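Pellmont Patient and Carer Forum
Board: Hearing and Balance
Topic: Waiting before seeking help for sudden hearing loss

ShirinKiani
Posted 09:14
Good morning. I should be grateful for the views of members on the leaflet the Pellmont clinic now gives to adults with new hearing trouble. It states that a blocked feeling in one ear "may be watched for a short time" if there is no pain. My father followed that wording and stayed at home for nine days. When he was seen, the audiologist told him that the loss was in the inner ear and that steroid tablets should have been considered at the outset. I wish to ask whether the leaflet ought to be changed.

s_zamani
Posted 09:52
I am sorry to read of your father's difficulty. The leaflet was written mainly with wax and colds in mind, and for those it is sound. Most people who report a blocked ear have a blockage, and they recover without treatment or with drops. If every one of them were sent to hospital on the same day, the department could not cope.

Ehsan Ghorbani
Posted 10:20
With respect to the previous member, I cannot agree. Hearing that drops over a few hours or up to three days, in one ear or both, and without a plain cause, should be treated as urgent. The person cannot tell from the feeling alone whether it is wax. A doctor or nurse can look into the ear within minutes, and a tuning fork test takes very little longer.

s_zamani
Posted 10:41
The point about looking into the ear is accepted. My concern is with the wording. "Urgent" is read by many patients as "call an ambulance".

F. Bahrami (moderator)
Posted 11:05
Members are reminded that advice given on this board does not replace an examination. Anyone who has sudden hearing loss together with weakness of the face, slurred speech or severe dizziness should telephone the emergency services at once.
The earlier discussion of this leaflet is held in the archive under reference 731.

KianoushZ
Posted 13:30
I read the archived discussion. It deals chiefly with ear drops and says very little on sudden loss. I was treated for this condition in October at the age of 70. I was given tablets on the second day and regained part of my hearing, though the high notes have not come back. My consultant was careful to say that some people improve with no treatment and others do not improve with it. I would not wish anyone to think that the tablets are certain to work, but I was glad to have been offered the choice early.

Ehsan Ghorbani
Posted 13:58
That is a fair account. I would add that people with diabetes should mention it before they start steroids, as their blood sugar may rise.

ShirinKiani
Posted 15:17
Thank you all. I shall write to the clinic and propose the following sentence: "If your hearing falls suddenly, ask to be seen the same day, even if you have no pain."

s_zamani
Posted 15:40
I could support that sentence. I would still keep the paragraph on wax as it stands.
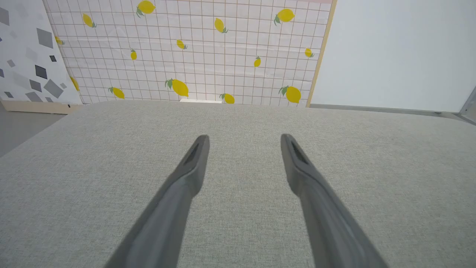 It is useful to those with slow, mild blockage, and I would ask only that it be placed after the new sentence and under its own heading.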